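Gripper trial FAQ – Kamodberg bench

Updated April, typed fast, sorry for typos. Ask if something's missing.

What are you comparing?
Two finger sets on the same arms. Skinex narrow fingers, Jaiswal wide ones. Same snack table, same controller (Virnura), same speed.

Why sandwiches?
Soft, slippery wrap, easy to squash. A bottle forgives a lot, bread doesn't. Pinch the gathered end of the wrap and the filling mostly gets left alone.
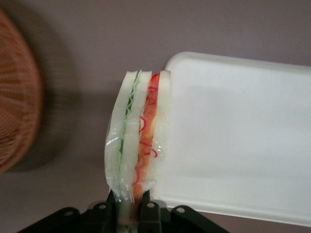

How many tries does each finger set get?
90 per item. Then swap fingers, recalibrate, go again.

What counts as a fail?
Drop, torn wrap, or bread visibly crushed. Slipping a bit but still holding = pass, we just note it.

Wrist camera or fixed camera?
Both. Wrist view for the last bit of the grab, fixed view for everthing else. Wicker baskets are the annoying case – the rim gets in the way of the wrist view, so check the fixed one before you blame the fingers.
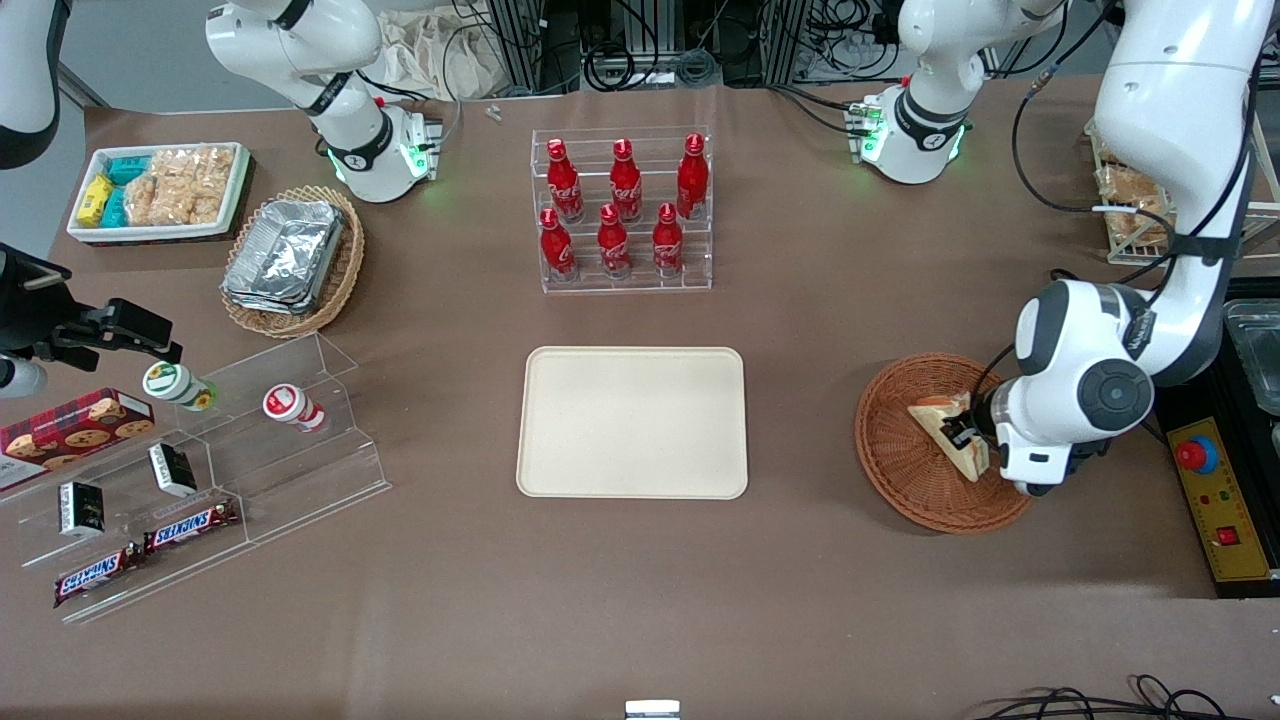
Also go in slow near the bottom of a basket. Fingertips can catch in the weave and the force reading jumps. We set the limit at 4 newtons for bread, more for bottles.

Can I use my own controller?
Not this round. Maybe after Friday.

How long does a finger swap take?
Two people, four screws, then calibration. Calibration is the slow part.

Where are the logs?
Shared folder, one file per run. Don't rename them pls.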